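Unda 6 adds a planner that keeps track of open doors

Plolldale has released version 6 of Unda, its planning software for humanoid robots. The main change is in how the planner handles household furniture with moving parts, such as refrigerators, drawers and cabinets.

Earlier versions treated a refrigerator as a fixed block once a task had started. If a door was left open, the arm planner could still route an elbow through it. Unda 6 keeps the door angle in the world model and updates it from the head camera while the robot works.

The company tested the release on a bottle-moving task between a desk and a refrigerator.

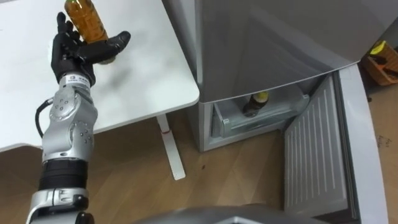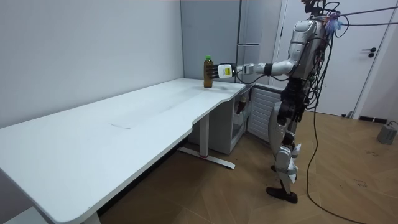
Bottle handling on the humanoid, with the desk and its white top in both views.

What changed in the grasp step

The hand now gets its closing target from a separate module called Nyarko, which fits a simple cylinder to the bottle and picks a height for the fingers. According to Plolldale, the robot completed 594 of 622 test grasps. The other 28 were mostly stopped by the software before the fingers closed.

"Most of those stops were the cylinder fit jumping between two frames," said Benedicta Ansah, who leads the planning team. "We would like it to look again and carry on. Right now it waits for an operator."

Automatic retry is planned for the next update, due in October. Logs from Unda 6 open in the Skarkska viewer without conversion.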